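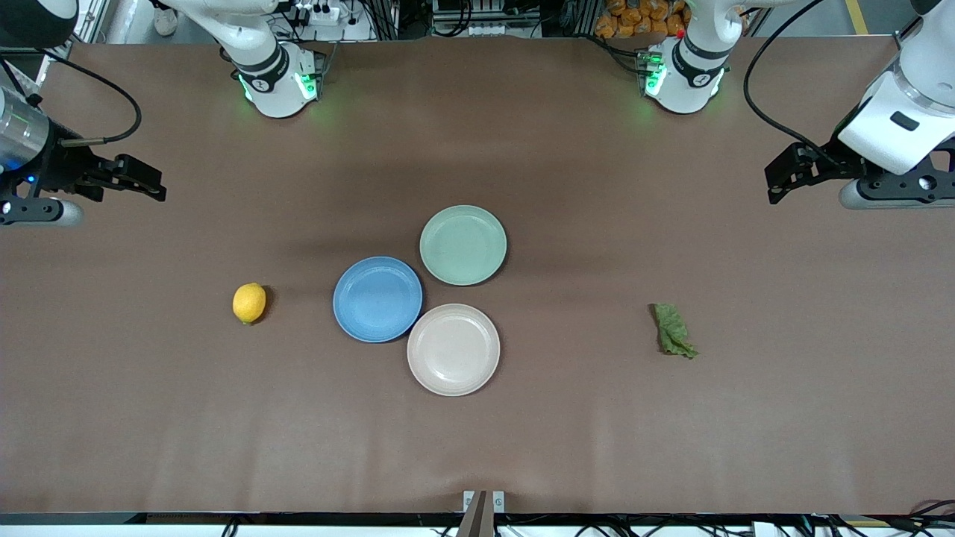
## 5. Licensing and the treatment of mixed consignments

The export controls adopted by the coastal states in September were drafted with single-product shipments in mind. Article 3 of the common text assumes that a consignment has one description, one end user and one competent authority. Trade through the free port of Ziltow seldom takes this form. Freight agents there combine the goods of several sellers in one container, and the controlled part may be a small share of the declared value.

Paisan (Theerawat Paisan, in an earlier working paper) divided the licensing practice of the port into a strict and a lenient period. We keep his division but move the boundary forward to the point at which the customs office began to accept split declarations. Before that change, a container holding any controlled item was detained whole. Afterwards, the uncontrolled goods could be released on payment of a deposit, while the remainder waited for a decision from the capital.

The case of Fundamach shows the effect. The company shipped machine parts to Colto, a distributor in the target state, and used space in the same containers for household goods sold by Purba. The machine parts required a licence under the second schedule. The household goods did not. Plates such as the blue, green and pale pink ones in Figure 3 belong to the residual class of consumer wares, for which the schedule sets only a value limit of 300 per item. Purba's goods were nevertheless held with the rest during the strict period, and its buyers turned to sellers in states outside the measures.

The records of the port contain 4,000 declarations for the two periods together. Each was coded by type of goods, declared end user and outcome. Where a declaration was amended after filing, the first version was used. Five declarations could not be matched to a container number and were left out of the main results.

Two findings bear on the wider debate over the aims of sanctions. First, the release of uncontrolled goods was not followed by a rise in refused licences, which would be expected if traders had used the new procedure to test the attention of inspectors. Secondly, the deposit fell most heavily on small sellers. Larger firms could draw on bank guarantees, an option that the regulation allows but that the banks of Ziltow were slow to offer to clients with business in the target state.

We make no claim as to whether the controls changed the conduct of the target government. The declarations record the movement of goods and say little about political decisions. Section 6 considers the related matter of payments, where the evidence is drawn from court filings.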